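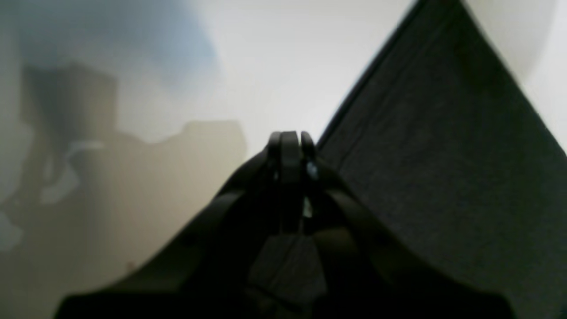

Home Notebook Rigs Parts People Search

Filed under: Bench notes / Grippers and wrist cams

10/15/21

Picking up where I left off with the finger pads. Quick recap for anyone reading along who missed the last entry: we have two sets of pads to choose between for the cloth work, the Dillo ones (soft, a bit gummy, thicker at the tip) and the Tan ones (thinner, harder, fine ridges running across). Fiachra likes the Tan set. I went in liking the Dillo set. Zane doesn't care as long as we stop swapping them, and he has a point, every swap costs us a re-zero on both arms and I'm the slow one at it.

Before touching pads I did the camera stuff. The wrist cameras had been left on auto exposure and the picture was breathing in and out every time the arm swung past something bright. It's fine for people looking at it and awful for anything that has to work from it. So, exposure locked, and I went back and forth between 3000 and 1000 microseconds for a good part of the morning.

At 3000 the black cloth has some life in it. You get a bit of sheen on the folds and that's really all there is to go on with black fabric. But move the wrist at anything like working speed and the fold edge smears. At 1000 the edges hold up nicely, and then the cloth goes to mud unless I push the gain, and with the gain up it gets grainy in exactly the places I want to look. I ended up leaving it at 3000 and slowing the approach over the last stretch of travel. Not elegant. Áine thinks we should put a small light on each wrist and be done with it, and I'd be happy to, except then there's one more cable on an arm that already has a cable I don't love (see below).

The other thing about the wrist view is how much of it is gripper. I knew this going in, but when you sit and watch the feed for an hour it gets to you! The fingers sit right in the middle, the body takes up the bottom, and the background goes soft very quickly. Focus is set close, at the tips, and I think that's right for this job – the overhead camera can worry about where the cloth is and the wrist one only has to tell me whether there's a fold in the gap. With the fingers close together you can see light through the gap, and I've started using that as my check before each run. Light in the gap, go. If I can't find it, the zero is off or there's lint on a pad.

Róisín asked if we could tilt the camera back a few degrees to win some more view. Tried it on the robot's left arm with a folded bit of card under the bracket. You do get more table, and you lose the very ends of the fingertips, so no. Card is back in the drawer. If someone wants to print a proper wedge with less of an angle I'll try again.

Okay, pads.

Dillo first, both arms. Plan was the same one as last time: drop the cloth in a heap, let the arms come in from either side, pinch the nearest fold, lift, see what hangs. I'm not trying to fold anything yet. I only want to know if we've got one layer, more than one layer, or air.

What I liked: the soft pads are very forgiving when the approach height is off. They squash a bit against the table and roll the cloth into the gap, and I got pinches I had no business getting. What I didn't like: they let go badly. The fabric clings to the gummy surface when the fingers open, so the drop is never where you asked for it, and sometimes one side lets go and the other hangs on and the whole heap gets dragged along. Eoin watched a couple of those and laughed out loud. Wiping the pads with a damp cloth made them grabbier, so don't do that. Wiping them dry helps for a little while.

Swapped to Tan after lunch. Release is clean, really clean, it opens and the cloth is just gone. Single layers are much better too, I think the ridges catch the top fold without digging for the one underneath. The price is that you have to get the height right. Come in high and they close on nothing, come in low and the tips stub on the table and the arm complains. So Fiachra's right about the pads and I'm right that the old approach code wasn't good enough to use them, and we can both be pleased with ourselves.

One more for the Tan column: you can see them better in the wrist view. The thick Dillo tips eat up part of the gap.

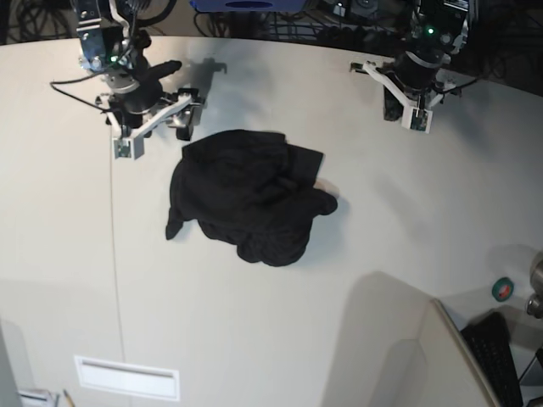
Black cloth heap on the table, both grippers open over it.

On using black cloth. Zane keeps asking why I don't start with something easier, and sure, we have lighter stuff in the bin. But the black one is where the cameras fall down, and I'd sooner find that out now than in November when people from Tradley come by wanting to see laundry. From overhead it's a lovely strong outline on that white table and next to no detail inside the outline. Finding the heap is no trouble. Finding a fold to pick in the heap is the whole job. Áine had the idea of using only the outline, going for whatever sticks out furthest – a sleeve, a hem corner, whatever it may be – and forgetting the inside altogether. I did a few by hand that way with the jog controls and it worked better than my fancy fold finder, which hurt a little.

Shadows are the other headache. The arms throw their own shadows on the table when they hover, the overhead mask picks them up as cloth, and then the outline has an arm-shaped lump on it. Two ways out. Either take the overhead picture with the arms parked back, or raise the threshold until the shadows drop out. I did the threshold first, it's one number, and it mostly works except where the cloth's own shadow runs into the edge of it. Parking the arms is the better fix. It costs time on every try but I'd take that over chasing ghosts.

Also please, whoever is doing the table next: the seam between the two panels is fine for the cameras but not for the Tan tips. If the pinch comes down right on it one finger sits a hair lower than the other. I've put a no-go strip along it in the config. Don't take it out just because the reach map looks nicer without it.

Controller notes, mostly for Eoin. We're on the Hisik box for both arms now. Coming from the old one, the thing I notice most is how quiet the wrists are when they hold still. On the old box there was a buzz you could see in the wrist camera, very fine, like the picture was shivering. Gone now. The current limit on the grippers works differently though, it's per finger motor and it does not carry over when you reload the profile. I lost a good while to that. If your pinch suddenly feels like it's trying to go through the table, check the limit got loaded. Eoin is going to add it to the startup script so it can't be skipped.

The log from the long run stopped at 3786 frames and I don't know why. Disk had plenty of room, the arms carried on moving, the overhead camera carried on saving, and only the wrist stream quit. It could be the cable. The one on the robot's right arm makes a big loop out to the side and I can imagine it tugging at the connector in some poses. Or it could be the recorder, it has done odd things to us before. I've rerun it once with the cable taped down further up and got through the whole thing, but one clean run doesn't tell me much. Róisín offered to swap the cables between arms and see if the fault moves with it, so that's her thing to try next.

Things that didn't work, so we don't do them again:

Closing speed all the way up. The fingers get there before the cloth has settled and bump it away.

Both arms pinching at the same moment. Looks great, and then each one pulls the fold away from the other. Staggering them by a short pause was better, left then right. Right then left was worse for some reason. I don't have a theory.

Averaging the last 4 overhead frames to clean up the mask. All it does is smear the arm shadows around.

To do:

Write the park-then-look step properly and take out the threshold hack.
Outline-only picking, Áine's version, side by side with the fold finder on the same heaps.
Order another set of the Tan pads, the ones on the right arm have a nick already (my fault, see stubbing).
Ask Fiachra where he put the feeler gauge.
Move the keyboard further back from the table edge. I leaned on it in the middle of a run and paused everything.

Leaving the Tan pads on both arms and exposure at 3000. Profile is saved under my name with "slow approach" in the title, use that one and not the plain one, the plain one still has the Dillo offsets in it.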